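Bench notebook, Hultville workshop
February, entry 6

Black tower, asset 546, from the Laizer batch. Complaint on the ticket: shuts down under load after 40 minutes, restarts fine once left alone. Logged by Mwende Mfaume, who also noted that the fan gets loud before it goes.

Laid the case on its side on the long bench and took the side panel off. Cooler removed, four screws, crosswise. Old paste was gray and cracked at the corners, with a bare patch toward one edge. Cleaned the heat spreader with alcohol and lint-free wipes, two passes. Processor left in its socket; no reason to open the lever.

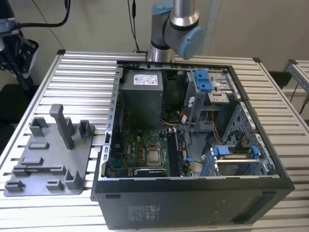
Power supply comes next. Copy the ratings from the white label into the Worketti sheet before anything is unplugged, then check the rails at the connector. The last two from this batch were within tolerance, so I expect the same here. Optical drive and drive cage both release by the blue latches, no tools. Do not pull on the orange and yellow wires to get at the cage; work the connector by its body.

Fan specified at 2000 rpm. Not yet measured. Bearing has a slight drag when turned by hand, will compare with the spare.

To do:
Fresh paste, thin layer, refit cooler.
Blow out the rear fan housing.
Reseat memory.
Run the Gravik load test for two hours with the panel on. Panel off gives temperatures that are too good.

Open question for Mwende: was the machine kept under a desk or in a cabinet? Ticket does not say.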